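Print this thread | E-mail this thread

Listwood Residents' Forum - Leaseholders and Tenancies
Thread opened in April by Serpil Karabulut

Shared storage charges at Worach House

SerpilKarabulut wrote:
Members are asked to note that the managing agent, Çetinkaya, has issued revised charges for the shared storage rooms. The annual charge for each flat will be £369, payable in 2 parts. I should be grateful for the views of leaseholders before a reply is sent.

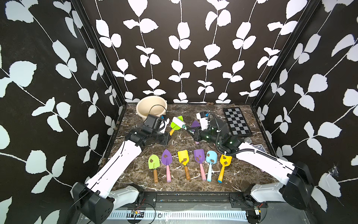

Does the charge apply to flats that have never held a storage key?
The agent's letter states that it applies to every flat named in the schedule, with or without a key.

L_Moodley wrote:
I must disagree with the suggestion that a reply be sent at this stage. The lease allows the agent to recover the cost of upkeep, and the rooms were repainted last year at a cost of £1,292. It would be wiser to request the accounts first and to object afterwards, if there are grounds.

GuvenIsik wrote:
With respect to Ms Moodley, the cost of repainting was met from the reserve fund. It ought not to be recovered a second time. I have written to Çetinkaya on this point and have received an acknowledgement but no answer. My own lease refers to "the common parts" and makes no mention of storage at all.
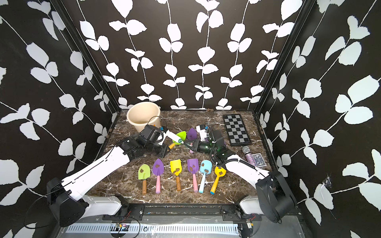 Listwood Notices, No. 4

DilekG wrote:
The wording differs between the older and the newer leases. In the older form, storage falls under the Third Schedule and is shared equally. In the newer form, it is charged by floor area. A single figure for all flats cannot be correct under both, and I would ask that any reply say so plainly.

L_Moodley wrote:
I accept the point about the two forms of lease. I do not accept that payment should be withheld in the meantime. A leaseholder who withholds may be asked for interest, and the forum should not be seen to encourage it.

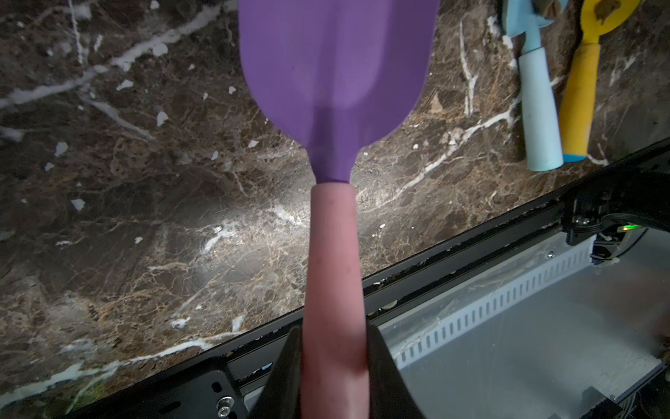
Purple spatula with a pink handle.

GuvenIsik wrote:
No one has proposed withholding payment. I propose paying the first part under protest - in writing, with a copy kept.

HPereyra wrote:
Payment under protest was the course taken at Zirkden Court, where I was formerly a leaseholder. The agent there produced the accounts within the month and the charge was reduced for the smaller flats. I would support Mr Işık's proposal. 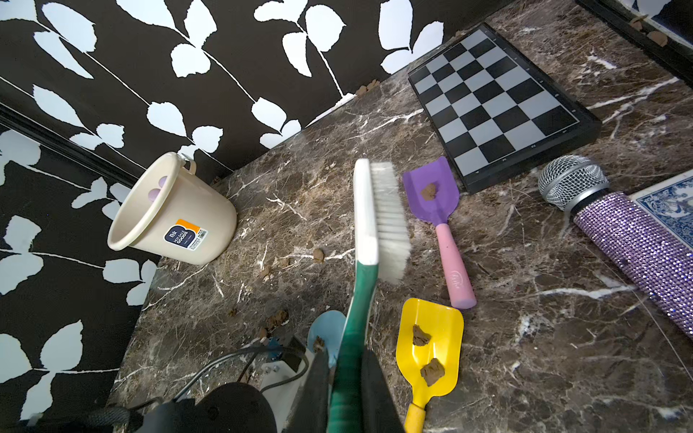 Scrub brush and cream-coloured bucket.

SerpilKarabulut wrote:
I am obliged to all who have replied. A draft letter will be placed on this thread, asking for the accounts and setting out Ms Gündoğdu's point on the leases. Ms Moodley's objection to any mention of protest is noted and I shall leave that wording to each leaseholder.

L_Moodley wrote:
That is acceptable, although I remain of the view that the accounts should come first.

Recent threads
Bicycle racks at the rear entrance
Window cleaning - change of contractor
Lost key, second floor
Reserve fund statement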